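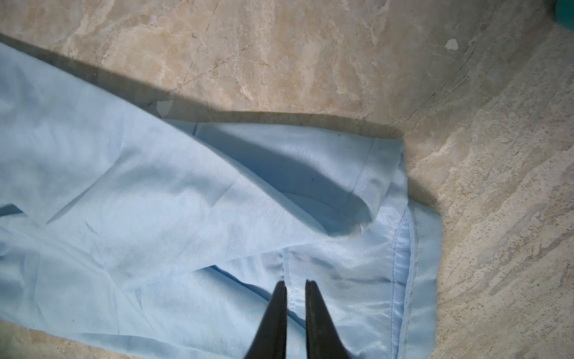
Can a cross-border worker from outside the EU rely on one residence card to live in one member state and work in another? In most of the cases we looked at, the card covers residence only, and a separate permission is needed for the job on the other side of the border.

That was the first thing we set out to establish, and most of this report follows from it. It covers the first half of the grant period for the project Living Here, Working There, run by the Jernier office with Căpraru as partner for the eastern casework. It was written by Maarten Goossens and Ruxandra Chiriac and is dated 11 July 2020.

Where the work stands

The grant pays for three things: an advice desk, a study of how the rules are applied at local level, and a guide for town halls and employers. The advice desk is open and has been since February. The study is behind. The guide exists as a draft in English and Romanian, and the Dutch text is still with the translator.

We had planned to hold the advice desk in person at two town halls. It ran that way for only a few weeks. When the borders were closed to most travel in the spring we moved it to telephone and email, and it has stayed there. The change was easier for us than for the people calling. Several did not have their papers scanned and had to read us permit numbers and conditions over the phone, sometimes more than once.

Casework

The desk has opened 88 case files. A file is opened only when someone asks for help with their own situation, so general enquiries and calls from journalists are not in that figure. Roughly half the files concern the same point: the person holds a valid residence card in one country, has an offer of work in the next, and has been told different things by the two administrations.

The second largest group is family members of EU citizens. Their position in law is better, but employers often do not know it. In several files the employer withdrew an offer after being told by an accountant or a payroll firm that a work permit was required. We wrote to the employer in each of these cases where the client agreed to it. Some offers were renewed. We do not have a reply from all of them and will report the outcome in the final report.

Closed borders brought a third group that was not in the original plan. These were people with lawful work across the border who were stopped at a checkpoint for want of the right form, or who were asked for a form that had not yet been issued. Ingvild Granström drew up a one-page note on which document each checkpoint was asking for and changed it whenever the rules changed. It went through seven versions. We are keeping all of them, as they may be of use to anyone who has to show later what was required on a given date.

The study

Baoshan Cai is leading the study. The aim was to interview officials in six border municipalities on how they advise non-EU residents who want to work next door. Interviews are finished in four. The other two asked for a delay while their staff were on emergency duties, and we agreed.

What the interviews show so far is that practice depends a good deal on who is at the counter. Officials in the same building gave different answers on whether a long-term resident card from a neighbouring state gives any right to start work before a national permit is granted. Most said they would refer the person to the employment authority. One municipality has its own written instruction, last changed before the present forms came in.

We also asked whether officials would use a shared reference text if there was one. All said they would look at it. Fewer said they would be free to follow it without clearance from the ministry. This matters for the guide, and we have taken out several passages that read as instructions.

The guide

Rohani Simanjuntak has edited the draft. It is shorter than the version described in our application. The chapter on social security has been cut back to two pages, with references to the national bodies, after our legal reader found that we could not keep it up to date with the staff we have. The chapter on long-term residents has grown.

Wekex is doing the layout and will host the online version. The first sample pages were too small to read on a telephone and have been sent back. The price agreed for the work has not changed.

Relations with the institutions

We sent a written contribution to the consultation on labour mobility and asked for a meeting at official level. The meeting took place by video. We were told that no proposal on cross-border work by non-EU residents is being prepared at present, and that the subject could be raised again when the long-term residence rules are next reviewed. No date was given. We do not think it would be right to expect a change in the law within the grant period, and the guide is written on the rules as they stand.

Contact with members of the parliament's employment committee has been by letter only. One office asked for anonymous case summaries. Căpraru is preparing these and clients are being asked for consent first — this is slow, and some have said no.

Money

Spending is below plan. Travel and room hire are well under, and interpreting is over, as telephone advice takes longer and more of it needs an interpreter on the line. We ask to move the unspent travel money to interpreting. A separate request with the revised budget lines has been sent to the grants officer. Staff costs are as planned.

The contract with Ovimum for the case database has been renewed on the same terms. The fault that dropped attachments from incoming emails has been put right, and the missing papers were asked for again.

What is left to do

The remaining interviews should be held once the two municipalities confirm dates. If they cannot, Baoshan Cai will write up the study on the existing interviews and say so in the text. The Romanian version of the guide goes to its outside reader next. The Dutch version will follow when the translator has finished — we have asked for it chapter by chapter so that checking can begin.

We would like a decision on the in-person desk. Both town halls are willing to have us back, but one can only offer a room without a telephone line, and we would need to pay for a mobile connection. Until we hear from you the desk will go on by telephone and email with the present hours.

Contact: Jernier, Project Office | © 2020 Jernier and Căpraru | Back to top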